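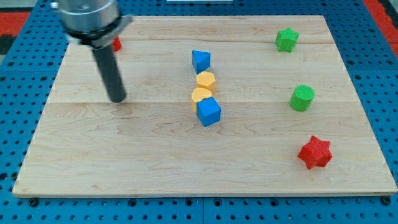 **Figure 3.** Light maple board with the grain running lengthwise. Faint darker streaks and wavy figure lines show in the pale surface, along with a thin seam line.

### 4.2 How households talk about their cutting boards

We had expected, when we began visiting kitchens in Jasley and Samonte, that people would want to talk to us mostly about food. They did, of course, and we came home from many of those visits very well fed. But again and again the conversation drifted toward the board the food was being cut on, and we slowly learned to let it drift. Of the 52 households that took part, 20 brought up a wooden board before we had asked a single question about tools, and several of them went and fetched it from behind the toaster so that we could hold it while they talked.

Pale woods such as maple (Figure 3) came up often in these talks, and the words people used for them were nearly always words about cleanliness. A pale board "shows you what you've done to it," as one grandmother in Samonte put it, and she meant this as high praise. Darker boards were called handsome, or good for company, and were more likely to be kept for bread and cheese. We did not find this split in the written survey, where color was hardly mentioned at all, and we suspect that our question about "features you look for when buying" was simply the wrong one to ask of people who, for the most part, had never bought a board in their lives. Theirs had come from a parent, a wedding, or a neighbor who was moving away.

Seams were a more tender subject. Some of the older cooks in Jasley held that a board made from joined pieces would sooner or later open up along the line, and they would run a thumbnail along a seam while telling us so. Younger cooks rarely shared the worry, and a few had not noticed that their boards were joined until we all leaned in together to look. We heard both views in a single kitchen more than once, usually with a good deal of laughter, and once with an argument about dishwashers that went on through two cups of coffee and is transcribed in full in the Nirutora archive.

Care routines varied more than anything else we recorded. The 1,229 diary entries that mention washing a board describe everything from a quick wipe with a damp cloth to a monthly evening of salt, lemon, and oil, with the radio on. February entries tend to be longer than the rest, and many of them speak of dry indoor air and of boards that had begun to rock on the counter. We return to these seasonal remarks in Section 4.3, where they are read alongside the notes on wooden spoons.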